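About Us

Gamwood Paper Conservation
Tririsholm's only paper repair workshop, as far as we know, and we have looked

Gamwood began with a wet cellar. Sadia Bhutto had inherited her grandfather's sheet music, and the cellar had got to it first. She took the damp bundle to three framers and a library, all of whom were very sorry for her, and then spent the winter learning how to flatten, wash and mend it herself. By spring she was mending other people's. By the following November she had quit her job in insurance, where she had spent years telling people that water damage wasn't covered.

We are now five people in two rooms over a shoe store on Swati Street. The stairs are steep. If you are bringing a large map, call first and one of us will come down and take the other end.

What we work on

Letters, maps, diplomas, posters, family trees, recipe cards, architectural drawings, and the occasional treasured drawing of a horse by a child who is now forty. We remove old tape (so much old tape), close tears with Japanese tissue and wheat starch paste, take out creases, and build boxes so the whole thing doesn't happen again. We don't do oil paintings. We don't do books with more than a few loose pages, though Noreen Mirani knows a good binder and will give you the number.

We also don't make things look new. A letter that crossed an ocean in a coat pocket is allowed to look like it did. If you want it bright white and crisp, a color copier will do that for much less money, and we will tell you so at the counter.

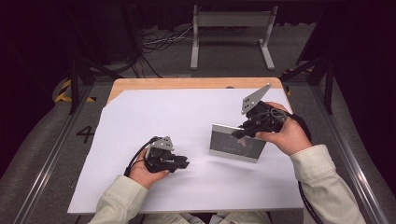 At the table, on fresh white paper

Who we are

Sadia runs the place and does most of the washing. She is calm around water in a way the rest of us find alarming.

Noreen handles maps and anything bigger than a door. She came to us from a print shop and still can't walk past a stack of paper without squaring it up.

Adeel Baloch makes the boxes. He measures everything twice and has opinions about lids.

Rizwan Khattak answers the phone, writes the estimates and photographs each item before and after treatment. Your estimate will be clear, and it will be longer than you expected.

Shoaib Ghumman joined us last, after bringing in his aunt's wedding certificate and asking so many questions that hiring him seemed quicker than answering them all. He now does tape removal, a job with a lot of time for questions.

The Bornard letters

People ask about these, so: yes, that was us. The Bornard family found 627 letters in a flour bin, many of them stuck together, and asked if we could have them ready for a reunion. We could not. We had them ready for the reunion after that. A good number turned out to concern a disputed goat, and the family has been arguing about it happily ever since.

Coming to see us

The workshop is open from 10 a.m. to 4 p.m. on weekdays. Looking at your item and giving you an opinion is free. Small repairs usually take a few weeks, and large ones take as long as Rizwan's estimate says, plus a little – he is an optimist.

Please don't iron anything before you bring it in. Please don't tape it, either, even with the tape that says it's safe. If it's wet, call us right away and leave it flat. Keep the loose bits, including the ones that look like crumbs, in a clean envelope with your name on it.

We ask for half the fee up front on jobs over $1,000. The rest is due at pickup, when we will also hand you a sheet on storage. It says, at some length, not to use the cellar.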